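4 Setting up the audio guide for a historic house

4.1 Before opening

The Velline handsets are stored in the charging rack at the visitor desk. Each handset holds the full Skisana tour of the house and gardens and does not need a network connection while in use.

1. Switch on the rack at the wall. Wait until the light above every slot is green.

2. Take out one handset and hold the side key for two seconds. The house name and the tour version appear on the display.

3. Check that the version matches the one printed on the rack label. If it does not, go to section 4.3. 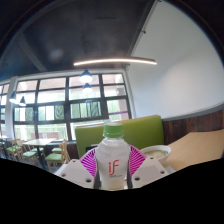
4. Set the opening volume to 7. Visitors can change it during the tour, and it returns to the opening level when the handset is put back in the rack.

5. Press Lock. The settings menu is now closed to visitors.

Note: Handsets with a cracked case or a loose neck strap must be kept out of service. Tag them and enter the handset number in the desk log.

4.2 Assigning stops to rooms

Stops are started by the small transmitters fixed beside the doors. A transmitter must be assigned again whenever a room is closed or the visitor route is changed.

1. Hold the staff handset against the transmitter until it beeps.

2. Enter the staff code. The factory code is 3939 and must be changed before the house opens to the public.

3. Select the room from the list, then press Save.

4. Walk through the door in the direction of the visitor route. The commentary starts as you enter.

Caution: Do not fix transmitters to original paneling or plaster. Use the MacDonald clip stand supplied. 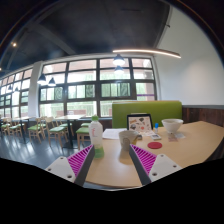
4.3 Updating the commentary

1. Place all handsets in the rack.

2. Insert the update card with the label facing up and press Load.

3. Leave the rack switched on until the display reads Done. Removing a handset during loading erases its tour.

Section revised 12 Jun 2025. Questions about the text of the commentary go to Jocelyn Li at the Nistutberg office.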